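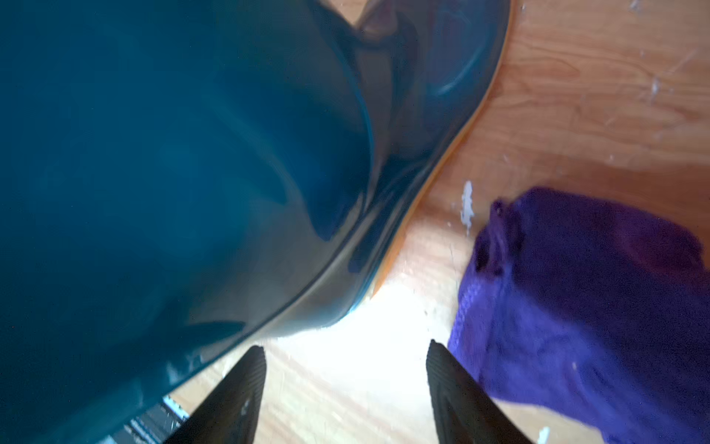 It grinds slower than my old one and I like it better for that, a customer wrote to us in May, and went on to ask whether the Flekier could manage popcorn without us getting cross about the warranty. It can, and we won't. Go ahead and grind your popcorn! Just open the burrs up for a first pass and tighten them for the second, and your cornbread will thank you.

# Flekier Hand Grain Mill

by Eltar

We have sold kitchen mills out of our shop in Culberg for long enough to have opinions, and the Flekier is the one most of us have at home. It's a clamp-on hand mill with steel burrs, a wide crank, and a hopper that holds 970 grams of wheat berries, so you can fill it once and get a proper batch of bread out of it without stopping to top up (or chasing runaway wheat across the floor, if you pour the way some of us do).

It isn't a fast mill. If you bake for a big household every day, you will probably be happier with an electric one, and we're glad to talk you through those over the phone. But if you bake on weekends, or you like porridge that was whole oats ten minutes ago, a hand mill is a lovely thing to own. It's quiet enough to use while somebody is napping in the next room, and the flour comes out barely warm.

## What it will grind

- Wheat, rye, spelt, barley, and buckwheat
- Rice, both white and brown
- Dried corn and popcorn, in two passes
- Dried chickpeas and lentils, on a coarse setting first
- Oat groats, cracked or medium (very fine oat flour tends to clump, so go slowly)

Please keep oily things out of it. Flax, sesame, peanuts, and coffee will all gum up the burrs, and coffee will also flavor your pancakes for weeks. We make a separate set of burrs for seeds and nuts, part 2130, and swapping them in takes a couple of minutes with the wrench in the box.

## Setting it up

Find a table or counter with a good solid lip. The clamp opens to 2 inches, and that covers most kitchen tables and nearly all workbenches. Put the felt pad between the clamp and the wood and tighten by hand until the mill doesn't rock when you push the crank away from you. There's no need for pliers.

Run a cup of cheap rice through before your first real batch and throw it out. It carries off the last of the grinding dust from the factory, and it gives you a chance to play with the adjustment knob. Clockwise is finer. When you hear the burrs begin to sing against each other with nothing in the hopper, you've gone a hair too far, so back off until it stops.

## Looking after it

Never wash the burrs. A stiff dry brush is all they want, and there's one in the box. If they do get wet, take them off, dry them well with a towel, and leave them out overnight before you put the mill back together. The hopper and the flour tray can go in warm soapy water whenever you like.

A drop of food-grade mineral oil on the crank bearing once or twice a year keeps things turning sweetly. If the crank starts to feel gritty, take it apart and brush out the bearing before adding more oil.

## Details

| | |
|---|---|
| Hopper | 970 grams of wheat |
| Weight | 8 pounds |
| Clamp opening | up to 2 inches |
| Burrs | steel, replaceable |
| Seed and nut burrs | part 2130, sold separately |
| In the box | mill, crank, flour tray, felt pad, brush, wrench |

## Ordering and repairs

Mills ship from Culberg, usually within two working days. Baking season keeps the packing bench busy, so give us a little grace around the holidays. If you'd like to try one before you buy, our friends at Manríquez keep a Flekier bolted to the front counter along with a jar of rye, and you're welcome to walk in and have a turn.

Spare parts are kept for every version of the mill we've sold, including the older one with the short crank. Send us a note with a photo of whatever has worn out and we'll find the right piece for you.

Page updated 2025-01-09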